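Marble, dust and a lot of folded cloths: an afternoon with Sigrun Wallin

Posted January 8, 2018 in Home Talk
Reading time: not long

Sigrun Wallin has cleaned other people's living rooms for most of her working life and she talks the way she works, fast, already on to the next thing. I had a list of questions. Got through half of it maybe. What follows is typed up from my notes the same evening so forgive the gaps.

We started with stone because she wanted to start with stone. She has opinions on stone.

"People are scared of it or they're not scared enough," she said. "They buy a marble table, big one, and then they go at it with the same spray they use on the bathroom. Vinegar, lemon, whatever. And then they call me and say there's a dull spot. Well yes."

The dull spot is etching. Acid eats at the polish, and no amount of wiping brings it back. She has a stone guy for that. He charges 800 for a tabletop, more if it has to leave the house, and she says she would much prefer he never got another call from her.

So what does she use? Warm water, a few drops of plain dish soap, a soft cloth. A second cloth, dry. That's the list. She buys her cloths from a small outfit called Lellow, in bulk, and she washes them without softener. Softener leaves a film and the film ends up on the table.

"You do the whole top, not the bit where the cup was. If you only do the bit where the cup was you get a clean circle and then the rest looks dirty, and it IS dirty, you just hadn't noticed."

She likes to look at a table low, from the side, with a lamp on. Streaks show up then. Straight down under a ceiling light you can miss all kinds of things, she says, and then you sit on the sofa later in the evening and there it is, one long smear, right across.
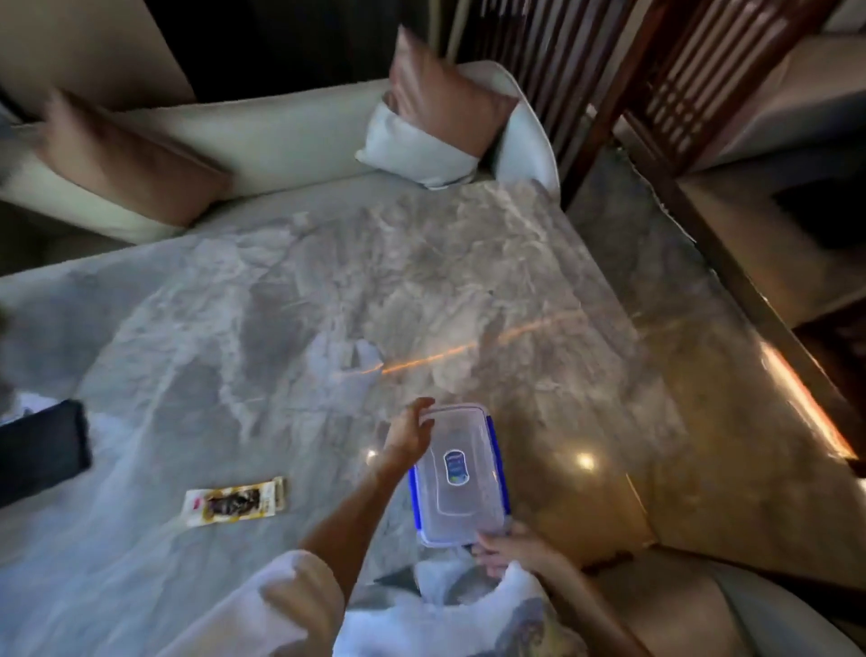

What gets done first in a living room, the table or the sofa?

The sofa. Always the sofa, and the cushions before the sofa. Shaking out cushions puts lint and dust in the air and it all has to land someplace, and a dark or shiny table is where you'll see it. So cushions off, shake them outdoors if you can, brush the seat, brush the arms, put everything back. Then wait. She goes and does the kitchen sink or something. Then the table.

The waiting part she was firm on. Ten minutes at least. "I had a girl training with me, very good, very quick, she would do the table while the dust was still coming down. Then do it again. Then again. I said go and have a coffee."

On pale upholstery she is gentler than I expected. Soft brush, the flat head of the vacuum on low, a damp white cloth for marks. White cloth only, a colored one can bleed. She doesn't own any of those foam cleaners anymore. Used to swear by one from Bronon, went off it after it left a ring on a cream armchair in June that took her two visits to get out. Her own fault, she says, she didn't test it underneath first.

Satiny cushion covers: cool wash, inside out, hang them up, iron on low if you must. Don't rub a spot on them. Rubbing takes the sheen off and you're left with a fuzzy patch that is worse than the spot.

Slatted chairs she hates. Said so three times. Every slat has two sides and two edges and the dust sits at the bottom where they meet the seat rail. She runs a barely damp cloth down each one like pulling a rope, then a dry paintbrush for the corners. An old Björklund dining set she looks after takes longer than the rest of the room together. "Beautiful chairs. I'd burn them."

Then back to the table, she keeps coming back to it. I asked her to explain the wipe itself, because I think I've been doing it wrong for years (I have).

Fold the cloth in half and in half again so you have a pad. Fits under your hand. You get eight clean faces out of one cloth that way and you turn it when the face is used up, you don't scrunch it into a ball. A ball has ridges and ridges leave lines. Flat hand, fingers open, even pressure. She goes from the far side toward herself, overlapping, like mowing. Edges last.

"And get the grit off first!! Before you press. If there's sand or sugar or a crumb of anything hard under the cloth and you lean on it, you are sanding. I pass my free hand over the stone. You feel it before you see it. Veiny stone hides everything, you can't trust your eyes with it."

Dry buff straight after, a fresh cloth, before the water has time to dry on its own. Hard water leaves spots. Her own tap water is terrible so she carries a bottle of distilled for the fussy clients. 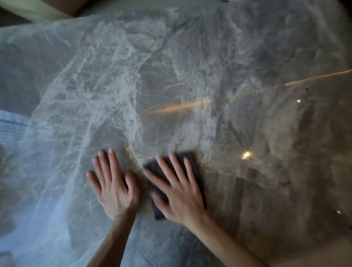 Allen thinks the dish soap is a mistake for every day and said as much when I read him the notes over the phone. Plain water for daily, soap once a week, because soap builds up and after a while the top goes kind of cloudy and you blame the stone. I took that back to Sigrun.

She didn't argue as much as I thought she would. "If they use too much, sure. Everyone uses too much. Two drops. If there are bubbles on the table, it's too much." And rinse. She'd forgotten to say rinse. So: soapy cloth, then a cloth with just water, then dry. Three passes, call it five minutes for a big table.

Sealing we only touched on. She drips water on the stone and watches. If it beads, leave it alone. If it soaks in and goes dark, time to seal, and she has the stone guy do it. Polished tops go longer between than honed ones in her experience. Coasters under everything, including the vase. Especialy the vase, the bottom is always wet and it's there for weeks.

Red wine? Blot, don't wipe. Wiping only makes it a bigger stain. Candle wax, let it go hard and lift it with a plastic card, never a knife. Felt pads under lamps and bowls, and check the pads, they pick up grit too and then it's the same sanding problem all over again.

She has been at this since 2000, same town, some of the same houses. Keeps a notebook for each one with what the surfaces are and what she's tried. The cream armchair has its own page.

Last thing I asked was what she does at home. She has a laminate table. Wipes it with whatever's in the sink.

More from Sigrun next time, on ovens and the insides of drawers, if I can read my handwriting.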